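Ticket: Lestham site, wireless link to Powell store drops in the afternoons
Status: closed, keeping an eye on it
Raised by: front office, Lestham

Reported fault: the stock system at the Powell store freezes on most working afternoons and comes back on its own. Phones on the same link go silent at the same time. Mornings are fine. The office has tried restarting the PC and the desk switch, with no change.

The store has no fibre. It gets its network over a point-to-point wireless bridge from the Lestham main building, a run of 470 metres over open ground beside the long path. Both ends are Drandau units, fitted when the store opened.
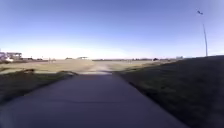 Logged by Jui-lin Tsao, site networks
7/7/18

First checks. Logged in to both radios from the main building. Firmware matches at both ends. Signal level was steady and close to the figure written on the install sheet. No errors on the Ethernet port at the Lestham end. At the Powell end the uptime counter read less than a day, and nobody had rebooted it on purpose. So the radio is losing power or crashing, and the signal is probably not the fault.

Turned on remote logging so that messages go to the server and survive a restart. The radio only keeps its log in memory, which is why earlier calls on this fault found nothing to look at.

Result after a few working days: the Powell radio restarted 3 times, always after lunch. The last line before each restart was an ordinary one. No crash message, no watchdog entry. It looks like the supply being cut.
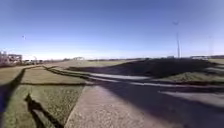
Interference was the first theory on the old ticket, and the channel had been changed twice on the strength of it. I ran a scan from each end and found two weak neighbours, neither of them on our channel. Blocked line of sight was the other theory. The ground out there is flat and open, with a tall, thin pole standing up well above the horizon and low buildings away on the far left, and nothing I could see that would explain a fault which keeps office hours. I put the channel back to the one on the install sheet so the paperwork is right again.

Next, power at the Powell end. The radio is fed by a PoE injector in the cupboard behind the counter. The injector was plugged into a four-way extension lead, and that was plugged into a second extension lead. Also on the lead: a label printer, a kettle and a Prusiseck battery charger. The charger is used on weekday afternoons.

Put a plug-in meter on the injector. With the charger and kettle both on, the injector's light flickered. Wiggling its plug did the same with nothing else running. The socket on the extension lead was brown around one pin – that lead has been cut up and binned.

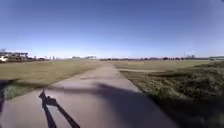 Moved the injector to the wall socket on the other side of the cupboard, on its own, with a label saying do not unplug. The charger now has a wall socket to itself as well. The kettle has gone back to the kitchen.

The patch lead from injector to radio tested bad on one pair, so I replaced it. It may have played no part in this, but the clip was broken and it would have fallen out sooner or later.

Test: ran the charger and the kettle together for half an hour with a continuous ping to the radio. No loss. Transferred a large file each way, speed as expected. Phones tested with the front office, clear both ways.

Still to do:
- Small UPS for the Powell cupboard. Quote requested.
- Ask the electrician to look at that circuit. The sockets are old and there are too few of them.
- Check the outdoor cable seals in November with the rest of the site.
- Copy the radio settings to the shared folder. The file there now is for the old unit.

If it drops again, please write down the time and whether the injector light is on before touching anything.

Update: no restarts since the move, uptime 4 days. Closing. Reopen this ticket if it comes back, please don't start a new one.

Last updated by site networks

Related tickets
Powell store: label printer prints blank labels
Lestham: desk phones show wrong time
Lestham main building: switch fan noisy
Powell store: request for second PC

Contact site networks | © Lestham site services | Back to top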